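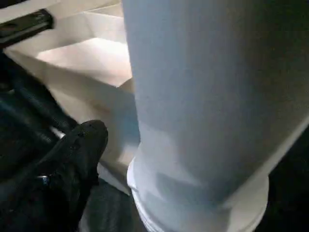

Finger close to the base ring of a white cylinder, just short of touching it.

How to set up a two-arm handling task on furniture and household items

These steps follow the Sirkia house rules for shared floor cells, last revised by Aisling Scanlon in October. They apply to any job where two arms work on the same object and a person may come within reach.

1. Write down the object and its grip points.
Use one sheet per object. Mark where each gripper may touch and where it may not. On smooth round items, pick a spot just above any rim or ring so the finger has something to stop against if it slides.

2. Set the speed limits.
Free travel is capped at 200 mm per second. Within 70 mm of the object, drop to the slow setting and leave it there until both grippers have released. Do not raise either number to save time. If the job takes too long, change the path.

3. Route the cables.
Give each arm enough slack for its full reach, then move both arms by hand through the whole path. A cable may arch over its own arm. It may not cross the other one. Check the plugs at the gripper end last.

4. Cover and clear the floor.
Lay sheeting under large items and flatten it where people will walk. Folds under the object are fine. Folds at the edge of the cell are a trip hazard and get pulled straight before power goes on.

5. Bring both grippers in.
One arm takes hold first and stays still. Only then does the second close. With chairs, the holding arm goes on a leg and the other works at the seat. Keep hands off the object from this point, even if it tilts.
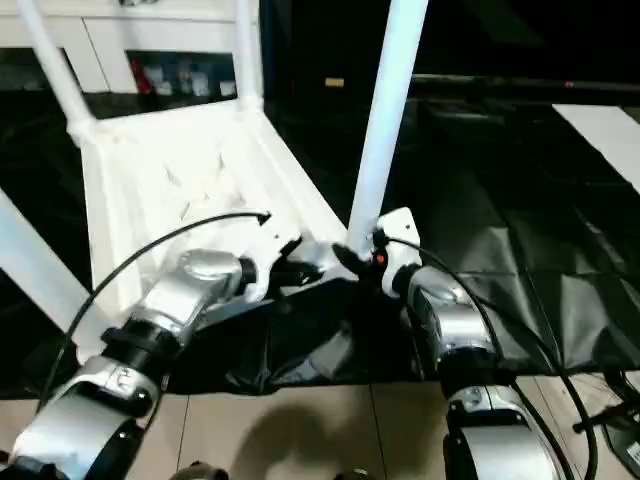 6. Stop and release.
Support the object before either gripper opens. Release the working arm, back it away, then release the holding arm. Press the stop before stepping over the floor line.

7. Fill in the log.
Record the object, the operator, and any stop that was not planned. Use form 694. Finished forms go to Higinio Tapia by noon on Wednesday. Finger pads are replaced at 3000 cycles or at the first tear.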